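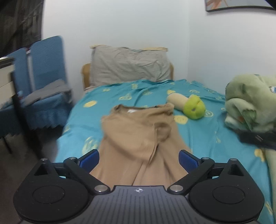 A bed against a pale wall, with a tan-brown garment laid on it.

Zarkstead Street Improvement Program
Frequently Asked Questions

What is the Street Improvement Program?
The program pays for small, visible improvements to the public areas of downtown Zarkstead. Eligible work includes murals, seating, bike racks, shade structures, lighting and the repainting of storefronts that face a public sidewalk. It is administered by the Zarkstead Downtown Office on behalf of the city.

Which streets are covered?
Jotenska Avenue for its full length, Carrasco Street between the rail crossing and the library, and the alleys that connect them. Vendia Square is included, but work in the square is subject to additional review.

Who may apply?
Property owners, business tenants, residents and nonprofit groups with an address inside the program area. Tenants must submit written consent from the property owner. Artists may be named in an application but may not be the sole applicant.

How much funding is available for each project?
Grants range from $500 to $40,000. Projects at the lower end of the range are reviewed by staff and usually receive a faster decision. Larger requests go before the full review panel.

Is a matching contribution required?
Nonprofit groups and residents are not required to provide a match. Business tenants and property owners must match 100 percent of the grant. Donated labor and materials may be counted toward the match if they are documented in advance.

Can an applicant submit more than one project?
Yes. Each applicant may submit up to two projects per round. Please use a separate form for each one.

Do murals have to be approved before painting begins?
Yes. A color sketch, the dimensions of the wall and a short statement from the artist must be submitted with the application. Designs that advertise a business, product or candidate for office are not eligible. Minor changes made during painting - for example, an adjustment to a background color - do not require a new review.

Who maintains the work once it is finished?
The applicant is responsible for routine care, including cleaning and touch-up paint, under a maintenance agreement signed before funds are released. The city maintains lighting connected to the public supply.

Will sidewalks or parking be closed during installation?
Short closures may be necessary. Applicants must obtain a sidewalk permit and give written notice to neighboring businesses. A clear path for wheelchairs and strollers must be kept open at all times. No closures are permitted on Saturday, when the market operates in Vendia Square.

When is the next application round?
The next round opens in May. Forms will be available at the Downtown Office counter and at the library. Late applications are held for the following round.

What happens if an application is declined?
The applicant receives a letter stating the reasons. A revised application may be submitted in any later round. Staff are available to discuss revisions by appointment.

Whom should I contact with other questions?
Please direct questions to Javiera Retamal, Program Coordinator, at the Downtown Office on Carrasco Street. Requests for large-print forms or an interpreter may be made at the same counter.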